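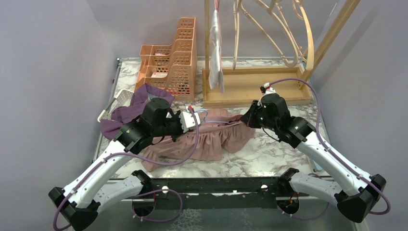
How does seeding work for the regional wrestling duals?

Posted in Wrestling – Rules and Fixtures
26 September 2024

My son has just moved up to the under-17 squad at Tindside and we are trying to plan travel for the regional duals in February. The club finished on nine wins and two defeats last season, which I thought would put us in the top four, but the draft list has us sixth. Grarkidport are above us and we beat them at home. Is it done on win record, or on the ranking points, or both? I also can't find anything on what happens if two clubs finish level. The handbook on the league site still seems to be the old one.

Posted by matside_parent

It is done on ranking points only. Win record comes in if two clubs are level, and after that it goes to the result between them. You get more points for beating a club in the top half of the table, so nine wins against weaker sides can be worth less than seven against good ones. From the published table Grarkidport had 79 points and Tindside had 75. Your home win over them is already counted in that.

The draft list isn't final. Clubs have until the end of the month to query a result, and last year two places changed after a forfeit had been entered the wrong way round. Ask your team manager to check each dual on the results sheet against your own scorebook. Individual bout scores don't matter for seeding, only the team result.

The top four seeds get a bye in the first round. The rest wrestle in the morning, so as sixth seed you would need to be there for the early weigh-in. I would book a room for the night before if you are coming any distance.

Posted by singlet79

not sure about the points but if it's at the Gometti hall again get there early, parking is terrible. holds 3000 and they had 3751 through the doors over the two days last time. take food

Posted by halfnelson_h

Mostly agree with the first reply, but one thing to add. Duals from the Szénási Cup do not count towards ranking points, even when both clubs are in the same region. Tindside had two of their nine wins there, as far as I remember – that may be why the total looks low to you.

The new handbook is out, but it is under Documents and not under Fixtures. Seeding is in the section on team events, near the back.

Posted by oldcoach_rt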